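Week two with the hand-held grippers

We finished 42 takes this morning before I stopped to back up the cards. Seven went in the trash folder, mostly because I moved too fast when closing the fingers. The Sernik script drops those anyway, but I like to go through them myself.

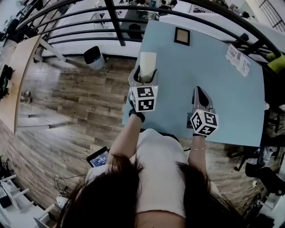

My pace is better than it was in August. I used to grab at things the way I would with my bare hands, and the trained arm copied every jerk. Now I close, wait a beat, then lift.

Tomorrow I switch hands for the pick and keep the rest of the task the same. The Clalholm set still needs labels, so that comes first.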